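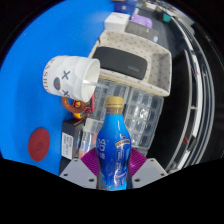 Why I Stopped Buying Water in Bottles on the Train

2018-07-28

Every morning I take the train from Plurnwood to Clevico, and for three years I bought one bottle of water at the station before I got on. I did not think about it. The kiosk was on my way, the bottle was cold, and I had coins in my pocket. It is a very small thing, and I know that many people will say there are bigger problems to write about. But I think small things deserve an opinion too, especially when we pay for them each day.

In the country where I grew up, there was a water fountain in every station. They were old and not beautiful, and you had to bend down very low, but the water was good and everybody used it, also people in nice suits. When I moved here, I looked for the fountain in Plurnwood and found only the place where it had been. There are still four screws in the wall. A sign beside them tells passengers that drinks are available at the kiosk.

I asked the station office about this in a letter, and they answered me politely. The repair of the fountain would cost 1284 dollars, they wrote, and there was no budget for it. I believe them. But the same station put in a new advertising screen in the spring, and I do not believe that a screen is cheaper than a pipe.

My neighbor says that people prefer bottles, so the station gives them what they prefer. I have thought about this argument for a long time, and I do not accept it. We can't know what people prefer when only one thing is offered to them. In Clama, where my sister lives, the fountain was repaired two years ago, and when I visit her there is always a short line in front of it.

Now I carry water from home. It is heavy, and it gets warm before noon, and sometimes I forget it on the kitchen table and then I am thirsty until the office. I do not feel like a better person for it. Some days I still stop at the kiosk and pay. I would only like to have the choice, and I have written to the station office again this week to say so.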